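Why does toast go brown?

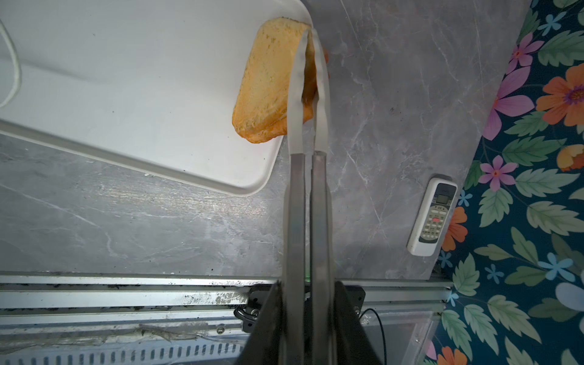 A golden slice with an orange-brown crust, half on and half off a white tray.

I eat toast nearly every morning, and for most of my life I never wondered about it. Bread goes in, toast comes out, on goes the Vegemite. Then my niece asked me why toast isn't just hot bread, and I opened my mouth to answer and nothing came out. So I went and found out, and now I'm going to tell you, because it's a beauty.

First, what is bread?

Before we can talk about toast we need to talk about bread. Most bread starts as flour, water, a pinch of salt and some yeast. Yeast is alive! It's a teeny tiny fungus, a sort of distant cousin of the mushroom, and it loves to eat sugar. When it eats, it burps out a gas called carbon dioxide (scientists don't call it burping, but I do). The dough is stretchy, so the gas gets trapped inside in bubbles, and the whole lump puffs up like a pillow.

Then the dough goes in the oven. The bubbles swell a bit more, the dough around them sets firm, and the yeast dies off in the heat. The bubbles leave their shapes behind. Have another look at the face of the slice in the photo. See how speckled and porous it is? Porous means full of little holes, and bread is full of them because of all that burping.

The inside part of bread has a proper name too. It's called the crumb. I thought crumbs were only the bits that fell on my jumper, but bakers call the whole soft middle the crumb, and the outside is the crust.

Now turn up the heat

There's a lot of water hiding in a slice of bread, even when it doesn't feel wet. When you put the slice in the toaster, little wires in there glow orange and send out heat. The first thing the heat does is chase the water out of the surface. The water turns into vapour and drifts away, and if you hold a cold plate near fresh toast you might see it go foggy.

Once the outside has dried out, it can get much, much hotter than it could when it was damp. And that's when the good stuff starts.

Bread has sugars in it, even bread that doesn't taste sweet. It also has proteins, and proteins are built from smaller bits called amino acids (say it: a-MEE-no). When sugars and amino acids get hot enough together, they join up, break apart and join up again in new ways. They make hundreds of new things that weren't in the bread before. Some of those new things are brown. Some of them smell amazing. Some of them give toast that nutty, toasty taste.

This has a name, the Maillard reaction. You say it MY-yar, and it's named after a French scientist who studied it more than a hundred years ago. It doesn't only happen to bread, either. It's why snags go brown on the barbie, why roast potatoes are better than boiled ones (don't argue with me) and why biscuits change colour in the oven.

So my niece was right to ask. Toast isn't just hot bread. The outside has been turned into something new, and you can't turn it back, no matter how long you leave it on the bench.

Why is the crust darker?

Crust has had a head start. It was on the outside of the loaf when the loaf was baked, so it dried out and browned back then, while the crumb was still tucked up safe and steamy in the middle. When you toast a slice, the face is browning for the first time and the crust is having a second go. That's how you can end up with a face that's golden-yellow and an edge that's orange-brown, all on the same bit of toast.

My neighbour Glenys Cropper cuts her crusts off and gives them to me. I think she's bonkers, the crust is the best bit.

What about burnt toast?

If you keep heating toast after it's brown, it goes too far. The sugars and starches break down until there's a lot of black carbon left behind, and carbon tastes bitter and a bit like a campfire. You can scrape it off with a knife over the sink, but there's usually a whiff of it left. I aim for golden and stop there.

Why does it crunch?

Fresh bread bends because it's damp and springy. Toast has lost water from the outside, so the walls of all those little holes have gone stiff. When you bite, they snap, and lots of little snaps make one big crunch.

Leave toast on a flat, cold plate and it can go soggy underneath. Steam is still sneaking out of the warm middle, and when it meets the cold plate it turns back into water, right where your toast is sitting. That's what toast racks are for! My gran had one, and I thought it was for letters.

Try it yourself: the four-slice test

You'll need four slices from the same loaf, a toaster, a plate and a grown-up to help. Toasters get very hot, so never poke anything inside one, and let your grown-up take the toast out.

Leave the first slice as plain bread.

Toast the second on the lowest setting.

Toast the third on a middle setting.

Toast the fourth a bit darker than you'd normally have it, but don't burn it.

Line them up from palest to darkest and use your senses one at a time. Look at the colour of the face and then the crust. Sniff each one with your eyes shut. Tap them with a fingernail and listen. Then have a nibble of each and write down a word for the taste. I got "milky", "biscuity", "nutty" and "a bit like coffee", but yours might be completely different.

If you've got kitchen scales that are good with small weights, try weighing a slice before and after toasting. It should come out lighter. Can you work out where the missing bit went? (Flick back up to the part about water if you're stuck.)

Yvonne Rudd's class tried the same test with raisin bread and told me it browned much faster than the plain loaf. That makes sense to me, as raisin bread usually has more sugar in it, and sugar is one of the two things you need for browning. You could try a fruit loaf, or a wholemeal one, and see which wins the race.

Words to keep

Crumb: the soft inside of bread.
Porous: full of tiny holes.
Yeast: the tiny living fungus that makes dough rise.
Vapour: water when it has turned into a gas.
Amino acids: the small bits that proteins are made of.
Maillard reaction: what happens when sugars and amino acids get hot together and go brown.

Next time I'm doing butter, and why it's so hard to spread in winter. I'm off to put the kettle on and pop two slices in.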